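Estdale faith communities mark shared heritage with interfaith program

29/06/2021

The Estdale Interfaith Council has opened a program on the shared history of the town's mosque, chapel and temple, which have stood on the same street for 300 years.

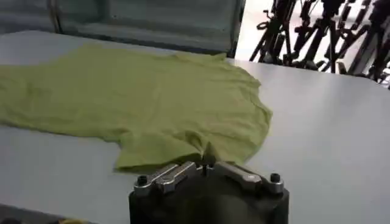
Joint archive

Records from the three congregations will be kept together for the first time. The collection holds 410 letters and registers, the earliest of them in Dutch – most have never been shown to the public.

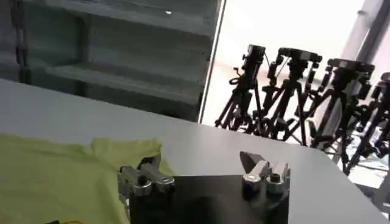

Veerle Bosman, who chairs the council, said residents had long attended one another's festivals and that the records reflect this. Guided visits will continue until April. Each is limited to two families.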